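Table Setting Assistant, Drovbridge Canteen
Employer: Modivus
Site: Drovbridge
Contract: fixed term, part time
Hours: 30 per week
Posts available: 2
Reports to: front counter supervisor
Closing date: 8/31/23

Modivus runs the serving counter and dining room at Drovbridge. The site puts out over 3,000 place settings a month, all to the same pattern. The post covers laying, clearing, sorting and restocking tableware. There is no cooking.

Main duties

1. Lay settings to the site pattern. One setting is a plate, a bowl placed on the plate, a pair of chopsticks and, where the menu calls for it, a spoon. Paper napkins are given out at the counter.

2. Keep the utensil organiser filled. Chopsticks stand in the rear compartment. Spoons hang along the front. Napkins are stacked in the right-hand section. Refill before a compartment runs out.

3. Lay the chopsticks side by side across the plate, with the thin ends pointing the same way. A single chopstick left on a plate is an incomplete setting and must be made up or cleared.

White plates and bowls, blue-grey chopsticks. 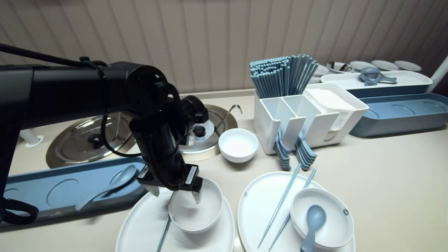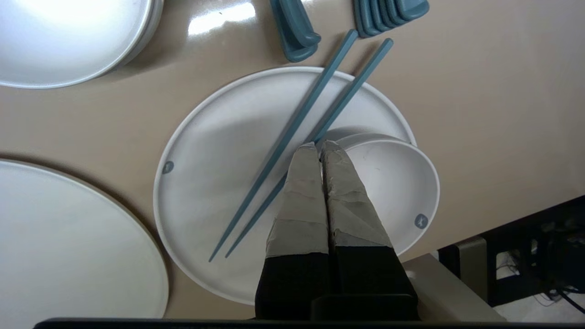
4. Sort plates by shape and size before stacking. Round and oval plates are kept in separate stacks. Do not stack bowls inside plates for storage.

5. Check each piece before it goes back out. Light scuffs inside a bowl are accepted. Chips, cracks and rough rims are not. Rejected pieces go in the breakages crate and are entered on the Wadus stock sheet.

6. Wipe down the counter and the lids set into it at the end of each service. Ladles are removed, washed and hung back in place.

7. Count chopsticks and spoons in at close and report shortages to the supervisor. Replacement stock comes from Mabuza and is ordered once a week.

Requirements

Able to stand for a full shift and to lift and carry stacked plates.
Able to follow a written layout without supervision.
Basic food hygiene certificate, or willing to take one in the first month. Modivus pays the course fee.
Previous canteen or catering work is useful but not required.

Terms

Shifts are six hours, with a paid break. The rota is issued two weeks ahead. The contract runs to the end of January and may be extended. Uniform and non-slip shoes are supplied. One meal per shift is free of charge. Pay is at the Modivus counter grade, and the current rate is sent out with the application form.

Selection

Shortlisted applicants attend a short interview on site, followed by a practical task. The task is to lay 6 settings from a printed layout, clear them, and return all pieces to their storage positions. It is marked on accuracy and handling. Speed is not marked.

How to apply

Ask for a form at the Drovbridge front desk. Return it there in a sealed envelope marked "Table Setting". Late forms will not be considered.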